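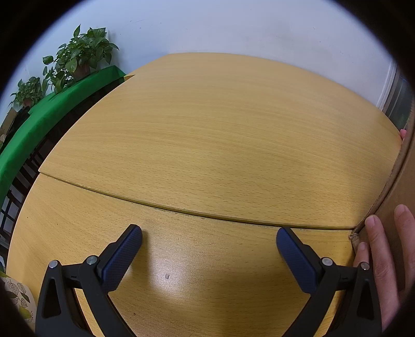
Right, new year, new table! Well, new to us. I have wanted a round one for this kitchen since the day we moved in and I am far too happy about it, so please expect several posts.

It's a light beech veneer, that pale honey colour, and the grain is so fine you have to get your nose down near it to see it properly. I have got my nose down near it. More than once.

Came from Chowdary, the second-hand office furniture place behind the station. 50 quid. The one next to it was 170 and I'd swear it was the same table with shinier legs.

It comes in sections, so there's a join that runs across the top in a long curve. I love that curve. A straight line would have been fine but somebody at some point sat down and decided on a curve, and now I get to eat toast next to it.

The join is also where the dirt goes. I wiped the whole top down twice and felt very pleased with myself, then looked along the gap and there were still dark specks sitting in it. Years of other people's biscuits, I expect.

So, cleaning out a join, for anyone else with one of these. Wooden cocktail stick, run it along slowly, hoover nozzle following behind. Then a cloth that's barely damp. Don't pour anything in there! Veneer hates water getting underneath it and you'll end up with a ridge.

One side of mine stands a tiny bit proud of the other along the join. I think one of the catches underneath needs tightening. You notice it if you slide a plate across, otherwise no.

There's a little dark spot on the top as well. I've tried washing-up liquid, I've tried a pencil rubber, I've tried the yellow tin of Skesix wax that everyone on here told me about in the autumn. Still there. I've decided it's a knot, or ink, and either way it lives here now.

The Skesix was brilliant on everything else though. Tiny blob, soft cloth, go with the grain, leave it ten minutes, buff. The whole kitchen smells like a church, in a good way.

Position! We tried it in the middle of the room first and it looked lovely and you couldn't open the oven. It's gone back near the white wall, where the curve of it has a nice plain background. The wall has a few scuffs. There's half a tin of white in the cupboard under the stairs and I'll get to it before the end of January. Write that down.

Measured the wall side four times. There's a gap of 7 centimetres I can't decide about. Too narrow for a chair, exactly right for losing a teaspoon.

Someone asked about the green cloth. It goes over the low unit with the black slats, and I put it there because I got tired of looking at what we keep in it (batteries, jump leads, the fondue set). I bought the fabric for curtains and then didn't make curtains. It is SO good next to the pale wood. I keep walking back in to look at it.

The other thing in the kitchen at the moment is cardboard. We are still unpacking. One brown box has a corner that's gone completely to rags, you can see all the layers, and I think it has done three house moves now. It's earned its trip to the recycling.

Box tip while I'm at it - once a corner starts to fray, tape won't save it. Move the heavy things into another box and use the tired one for cushions and tea towels.

Chairs next. I want ones that don't match. Burar have a sale on and there's a bentwood pair I've looked at so often that the website has started greeting me with them. If they're still there at the weekend I'm having them.

Things that have now happened at this table: soup, a jigsaw (abandoned), two video calls, a very long game of cards, the gas bill. With a round one there's no head of the table and you can always squeeze one more in. When we're allowed people round again I am going to squeeze in so many people.

Clererari do round tablecloths by the way, if anyone's hunting. I'm leaving mine bare for now. All that grain, I can't cover it up yet.

Started this thread to ask one question and forgot to ask it. Does anyone know if the catches under these are a standard size? One of mine is stiff and I'd like to have a spare in before it goes. Pictures of your own round tables also very welcome!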